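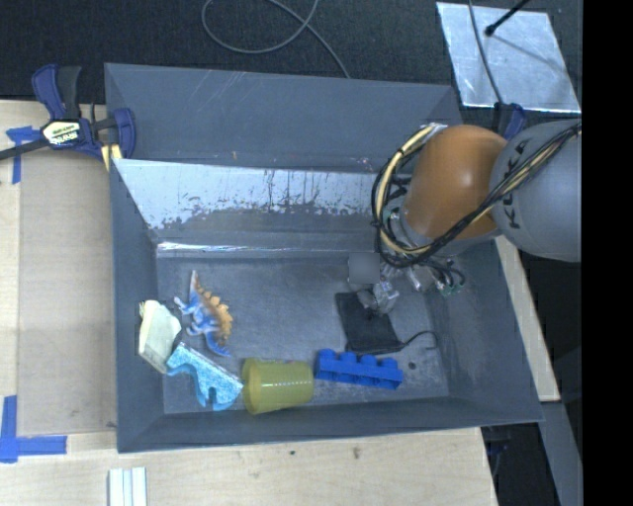

The gray bin with some of what is still in it

How to sort and clean a big bin of mixed toys and household things?

Posted by Diễm Dương, 12 November 2025

Hello everybody. I hope this is the right section, please move my post if it is not.

I have a large gray bin with high sloping walls. Over the years it became the place where everything goes. When somebody finds a toy under the sofa, it goes in the bin. When somebody finds a cable and does not know what it belongs to, also the bin. I have taken out most of it during the last month, and now I am at the bottom, where the difficult things are.

What is left is a mix. There is a long narrow building block, bright blue, with studs on top. There is a see-through yellow plastic cup. There is a light blue speckled toy piece with curved notches on one side, and I do not know which set it comes from. Then there is a flat black thing with a thin black cord. More things of the same type are waiting in a cardboard box in my hallway.

My questions are these. First, how do you decide in which group to put a thing, when it is alone and has no family? I started with a group for "toys" and a group for "not toys", but the toys group is now a mountain and I am not happy with it. Second, can I wash the blocks and the speckled piece together with the cup, or is it better to do each separately? Third, the floor of the bin is scuffed all over. Is there a way to make it nice again, or should I buy a new one? It is a good strong bin and I do not want to throw it away only for the scratches.

My sister-in-law tells me to give everything away in one bag and to forget it. I think this is a pity for the person who receives the bag.

Thank you for reading, and excuse my long message.

Dinesh Dubey wrote:

Just buy a new bin, they are cheap. And throw the cables. I kept cables for five years and I needed two of them.

Archana Singhal wrote:

Hello Diễm, I did the same work last February with three bins from my children, so I can tell you how I made it. Maybe some parts are too much for you, please take only what helps.

For the groups, I found that "toys" is too big as a word. I made the groups by how the thing is stored later. Building blocks go in one group, all colors and all sizes, even when I have only one of a kind. Pretend kitchen things and cups go in the second group. The third group is for pieces of sets: puzzle pieces, track pieces, parts with notches or holes which want to connect to something. The fourth group is everything with a cord or a battery. After this I had a small rest, and the rest I put on a tray.

Your speckled piece goes in my third group. Put all the pieces of this group next to each other on a light towel, near a window. Very often you will see that two pieces have the same color or the same thickness, and then you know they are from one set. I could match many pieces like this. For the ones which stayed alone, I took a photo and asked in the parents' group of our school. One mother wrote back after ten minutes that it was from her house!

For washing, yes, you can put hard plastic blocks and a plastic cup in the same water. I use warm water, not hot, with a little dish soap. I leave them for twenty minutes and then go over them with an old toothbrush, especially around the studs, where the dust makes a gray ring. Please be careful with see-through plastic. It shows every small scratch, so take a soft cloth for the cup and no rough sponge. I also do not put such cups in the dishwasher before I check the bottom for a sign that it is allowed. One of mine came out with the shape of a hat.

If your speckled piece is foam, squeeze it in the soapy water and rinse it well, then press it between two towels and let it stand on its side. Foam needs a long time until it is dry inside. I waited two days. If you put it back earlier, it can smell.

The black thing with the cord should not go near the water, I think you know this already. Wipe it with a cloth which is almost dry. Then write on a piece of tape what it is, and put the tape on the cord. If you do not know what it is, write the date when you found it. After one year without anybody asking, you can bring it to the collection point for electronics.

Now the bin. My oldest one is an Engelhardt, also gray, and the floor looked terrible. I cleaned it with baking soda and water, mixed to a paste, and a soft brush. The dark marks went away, because they were only rubbed-off color from other things. The real scratches stayed. I put a piece of drawer liner on the floor of the bin, cut a little smaller than the bottom so it lies flat, and since then I do not see them.

Diễm Dương wrote:

Thank you so much Archana, this is exactly the kind of answer I hoped for. The idea with the towel and the window I will try this evening. And thank you also Dinesh, but I keep the bin.

I have still one question. When you say the building blocks go together in all sizes, do the small ones not fall always to the bottom?

Archana Singhal wrote:

Yes, they do. I put the small ones in a cloth bag with a string, and the bag goes on top of the others. The children empty the bag on the carpet and at the end they fill it again (not every evening, I must say).

Alistair Geddes wrote:

I agree with most of the above. Two small additions from me. Rinse the blocks in a colander, otherwise you lose the little ones in the sink. And dry them with the studs down on a towel, so that the water does not stay inside the hollow side... sorry, I mixed it up. The hollow side must look down, so that the water runs out. Studs up.

About the floor of the bin, I tried a polish from Prokano on a plastic box of mine and it became shiny for one week and then it was the same as before. The drawer liner is the better way. Mine is from Brunham and can be wiped.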